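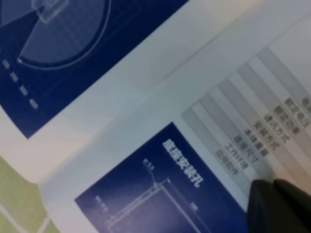

Ebere Babalola told us before we had our coats off that a paper cell lives or dies by its fingertips, and that everything else in the room could wait until we had looked at those. Fair enough! I had come to the Clovard open day in Clilley expecting big arms and yellow fences, and I spent almost the whole afternoon next to one small cell that handles brochures.

Last updated: Wednesday, June 3, 2026

The cell is called Manzano. It has one arm, a gripper with black fingers, and a little camera down at the wrist that looks along the fingers at whatever they're about to touch. On our visit it was working with a brochure in Chinese, navy panels on white paper, with a drawing headed 墙壁安装孔 (wall mounting holes) and a gray striped table of specifications. Gebhard Ortner, who looks after the cell, likes printed pages like this one for setup work. Strong dark blocks next to plain white margins give the camera clear edges to find, and a striped table gives it something to get confused by, so you learn early where the trouble is.

And paper is trouble! I had no idea. It slides, it curls, it picks up a crease and then bends at that crease forever after. A metal part sits where you put it. With a page, the fingers have to come down low enough to get hold of it and stop before they start shoving it across the table. Gebhard sets that height by hand every morning. He jogs the arm down in tiny steps over a scrap sheet, tugs the sheet with his thumb, goes down one more step, tugs again, and when it drags the way he wants he saves the position. He let three of us try. I was much too timid and my sheet came straight out.

Next comes the camera check. He lays a page square to the table, then swings it well off to an angle, and compares where the software thinks the corners are with where they really are. If the two don't agree he cleans the lens first (a dry cloth, nothing fancy) and only then touches the calibration. He said people nearly always do it the other way round and lose a morning.

The fingertips get wiped every 332 picks and swapped every 2,000. Paper dust makes them slippery long before they look worn, and there's a tally sheet taped to the cabinet with both numbers written at the top in marker. The spare set is kept in a flat tin with the right screwdriver, and Gebhard did a full swap for us while answering questions, which took him around 25 minutes with all our interruptions. Two screws each side, a clean of the seat, new tips on, then the height has to be set all over again. He skipped that last bit once, he told us, and spent the rest of the day picking up nothing at all.

Somebody asked about glossy stock. Glare is the problem there, and the lights over the cell have been turned down and spread out with diffuser sheets to deal with it. Fine print still comes out soft up close, so the program goes by the big shapes and the headings.

I also got a quick look at Amance, the newer cell next door, still waiting for its safety doors. They hope to have it running in July and I've already asked to come back.

Parking is behind the building and fills up early. Bring a sweater, the hall is chilly.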